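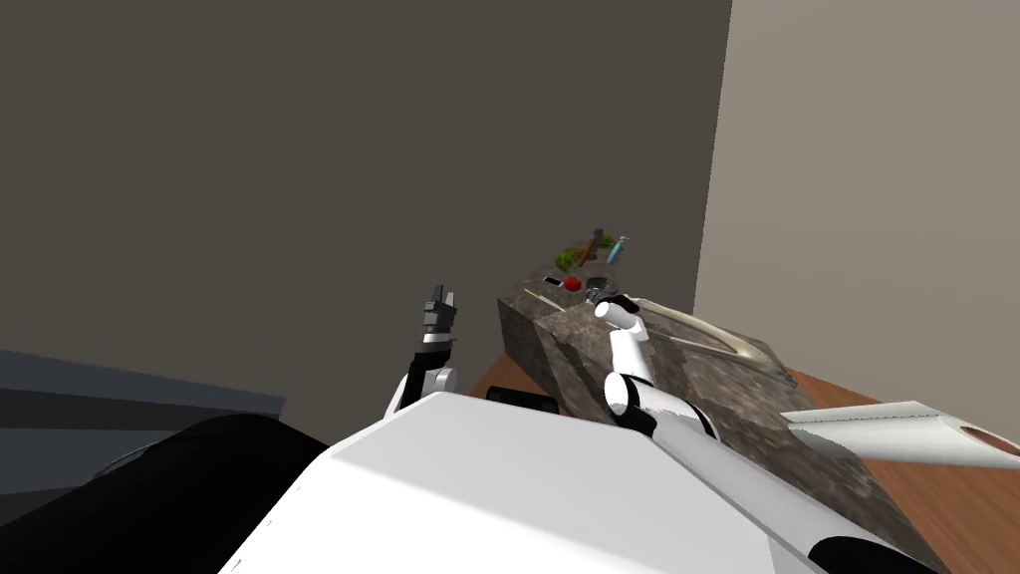
毎朝きちんと水をやっているのに、昨年の夏はトマトの葉が昼になると必ず垂れてしまい、今年は朝と夕方の2回に増やそうかと考えている、というお便りが読者の方から届きました。同じような相談は昨シーズンにも複数ありましたので、今号では貸し農園での水やりについてまとめます。

Paststead農園だより 春の号
2024年4月15日

■ 昼に葉が垂れるとき

トマトやキュウリの葉が真夏の昼に垂れるのは珍しいことではありません。根が吸い上げる量よりも葉から出ていく量のほうが多くなると、土に水が残っていても葉は下がります。夕方に涼しくなって元に戻っていれば、その日の水やりは見送ってかまいません。翌朝になっても垂れたままのときは、水切れか根の傷みのどちらかです。

見分けるには土を掘ります。移植ごてを株元から少し離れたところに差し込み、指の第二関節くらいの深さの土を取って握ってみてください。握って固まり、軽くつつくと崩れるくらいなら足りています。握っても粉のように散る場合は乾いています。握ったときに水がにじむようなら、水やりを止めて畝の間の排水を確認してください。

表面の色だけで判断すると間違えやすくなります。当農園の土は火山灰の混じった黒土で、晴れた日は昼前に表面が白っぽく乾きますが、その下は湿っていることがよくあります。反対に、夕立のあとは表面だけ黒く濡れていて、下まで届いていないこともあります。

■ 回数と量

お便りの方は、1区画全体にじょうろで軽くかけて回るやり方とのことでした。この場合、水は表層の浅いところで止まります。根もその深さに集まるので、暑い日が続くと影響を受けやすくなります。

畑に植えた夏野菜は、根付いたあとは回数を減らし、1回の量を増やすほうが育てやすいと思います。目安として、雨の降らない週に2回、株元にゆっくりと与えます。一度に流すと畝の肩から通路へ逃げるので、ひと回りしたら最初の株に戻り、もう一度かけてください。ハス口は外したほうが株元に落としやすいのですが、勢いがつくと土がえぐれます。手のひらや古い瓦のかけらで水を受けるとえぐれません。

苗を植えてから根付くまでは別です。植え付け直後の苗は鉢の土の中にしか根がなく、周囲が湿っていても鉢土だけが乾きます。植えてから5日間は毎日様子を見てください。平日に来られない方は、植え付けの前に鉢ごと水に浸け、植え穴にも水を入れて引くのを待ってから植えると、その後の管理が楽になります。

種をまいた場所も、芽が出るまでは表面を乾かさないようにします。ニンジンは特に乾きに弱く、一度乾くと発芽がそろいません。まいたあとに不織布を直接かけておき、芽が見えたら夕方に外します。昨年、外すのが遅れて徒長した区画がいくつかありました。連休をはさむ方はご注意ください。

■ 朝か夕方か

どちらでも育ちます。朝のほうが葉が乾きやすく、病気の面では有利です。夕方に与える場合は葉にかけないようにしてください。真夏の日中は避けます。ホースに残った水が熱くなっていることがあるので、最初に出てくる分は通路に流し、手で温度を確かめてから使ってください。

勤めのある方から、夜に来てもよいかという問い合わせもありました。門の施錠は夜の9時です。水場の照明はありますが、奥の区画までは届きません。足元に支柱やひもが出ている場所もあるので、懐中電灯をお持ちください。

■ 作物ごとの違い

トマトは乾かし気味で育ちます。ただし、乾かしたあとに大量の水を与えると実が割れます。色づき始めてからは量を変えないことを優先してください。割れた実は早めに取り、傷んだところを除けばソースに使えます。

ナスは水を多く必要とします。実のつやがなくなってきたら水不足を疑います。ハダニが出た場合も、葉の裏に水をかけると数が減ります。これは朝の作業にしてください。

キュウリは根が浅く、畝の表面近くに広がります。敷きわらの効果が出やすい作物です。曲がった実が続くときは水か肥料が足りていないことが多いのですが、株が古くなったせいで曲がることもあります。

サツマイモは根付いたあと、よほどの日照りでなければ雨だけで足ります。昨年は隣のナスに合わせて毎回水をやり、つるばかり茂った区画がありました。隣り合わせに植える場合は、間の通路を広めに取ってください。

サトイモは反対に乾燥を嫌います。水場に近い区画や、雨のあとに水が残りやすい西側の低いところが向いています。西側の区画でサトイモ以外のものを作る方は、畝を高くしておくと安心です。

インゲンは花の時期に乾くと花が落ちます。Bullisの種袋で買ったつるなしインゲンを今年まく方が多いようですが、つるなしは収穫の期間が短いので、花の時期も短く集中します。その間だけは土の乾き具合を見に来てください。

■ 敷きわらと防草シート

水やりの手間を減らすには、畝の表面を覆うのが確実です。わらは今年も資材置き場に入ります。1区画につき一束まで、入荷は掲示板でお知らせします。敷くのは地温が上がってからで、早く敷くと土が温まらず、苗の伸びが遅くなります。当農園では5月の後半が適期です。

刈った草を使う場合は、種のついていないものを選び、通路で広げて乾かしてから敷いてください。青いまま厚く積むと蒸れます。株元には少し隙間を空けます。

黒いポリマルチは乾燥を防ぐ力が強い一方、上からの水が入りにくくなります。張る前に土を十分湿らせておいてください。乾いた土に張ってしまった場合は、植え穴から時間をかけて入れるしかありません。使い終わったものは各自で持ち帰りをお願いします。資材置き場の裏に丸めて置いてあったものは、3月の清掃で処分しました。

■ 雨水タンクの件

水場の脇の雨水タンクは、1月の冷え込みで蛇口の根元にひびが入り、使用を止めていました。Ionescu金物店に部品を取り寄せてもらい、交換が終わっています。部品代の4000円は共用費から出しました。

タンクの水は自由に使えます。ただし飲めませんし、収穫物を洗うのにも使わないでください。洗うときは水道の蛇口をお願いします。使ったあとはコックを最後まで閉めてください。交換した蛇口は以前のものと回す向きが違い、レバーが横になった状態が閉です。縦のまま帰ると朝には空になります。

■ 道具について

共用のじょうろは新しいものに入れ替えました。Rotiaの細口のもので、容量は前より小さくなっています。満水で運ぶのが重いという声が以前からあったためです。大きいほうがよいという方のために、古いじょうろもまだ使えるものは棚の下の段に残しました。ハス口は外れやすいので、なくしたときは事務所の箱を見てください。畑で拾ったものはその箱に入れてあります。

ホースは水場から中央の通路までしか届きません。継ぎ足したホースが通路をふさぎ、一輪車が通れなくなることが昨年ありました。奥の区画の方はじょうろをお使いください。ホースを使う場合も、後ろに待っている人がいれば順に交代をお願いします。

■ 留守にするとき

旅行などで来られない週がある場合、隣の区画の方にお願いしておくのが一番簡単です。頼むときは、どの作物に水が必要で、どれには要らないかを紙に書いて支柱に留めておいてください。全部にかけてもらうと、先ほどのサツマイモのようになります。

事務所での水やりの代行は行っていません。長い留守の前には、大きくなりそうな実を早めに取り、草を敷き、前日の夕方にたっぷり与えておきます。キュウリは小さいうちに取っておかないと、戻ったときにはかなり大きくなっていて、株も疲れています。

■ 次号の予定

次号では支柱の立て方と誘引を取り上げます。竹の支柱を使っている方で、まとめて切り出している場所をご存じの方は事務所までお知らせください。水やりについての追加の質問も、水場の横の用紙で受け付けています。記入したものは事務所の郵便受けに入れてください。

Paststead農園 事務所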